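Notebook, teaching support, first-year economics
8/22/21

Mentoring scheme records, cleaning and first pass. Continued from the April entry.

Received the Cloltemley export this morning. 1,000 rows in the file, one per student, covering the whole first-year intake on the module. Student number, tutor group, meetings logged, mid-term mark, final mark. No names in the file and none to be added.

Removed rows with no final mark. 78 of these, mostly withdrawals and deferrals, coded the same way, so they can't be separated from this file alone. Asked the registry for the deferral list. Until it arrives all 78 stay out.

Of the remainder, 900 have a usable meetings field. The others have text typed into it ("see email", "as agreed"). Set to missing. Did not try to guess. 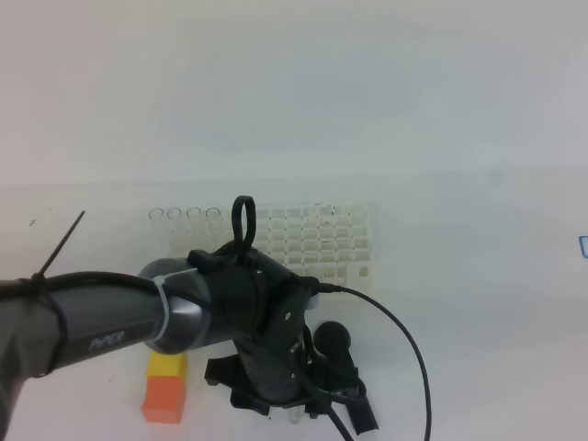
PiPER arm above the white table.

Meetings field: two systems in use over the year. Drindby was the booking tool until the spring break, Ikonen after it. Drindby logs a meeting when it is booked. Ikonen logs it when the tutor closes it. A cancelled meeting therefore counts in the first half of the year and drops out in the second. The two halves should not be added together, and last year's summary did add them. Mark that table as withdrawn on the shared drive.

Split the field into meet_a (Drindby) and meet_b (Ikonen). Plotted each against final mark. meet_b gives a faint upward slope, much of it from students with no meetings at all. meet_a shows nothing worth writing down.

Caution for anyone using these plots: students who turn up to see a mentor may well be the ones who would have done well anyway. Mid-term mark goes in as a control before any slope is quoted to the department.

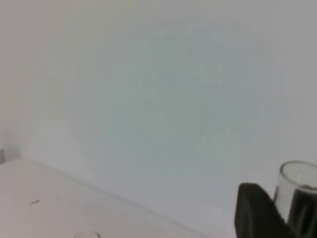

Tutor groups

Group sizes are uneven. Two groups were merged in the spring and carry the old codes in the first half, the new code in the second. Recoded both to the new one throughout. The lookup sheet is in the Penex folder, second tab. Do not sort that tab, the formulas on the first one read it by row position.

Still unclear whether the evening group had the same mentor all year. The timetable says yes, the Ikonen log has a change of tutor code at the switch. Could be a change of login. Left as one group for now and flagged.

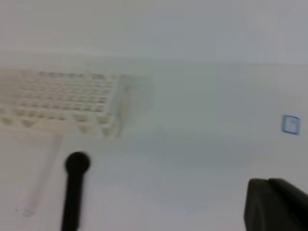 To do

Rerun with mid-term mark as control, meet_b only.
Chase registry for the deferral list.
Check the evening group's tutor code against the payroll sheet.
Ask whether Drindby kept a cancellations log. If it did, meet_a can be corrected.
Cleaned file saved with today's date in the name, raw export left untouched beside it.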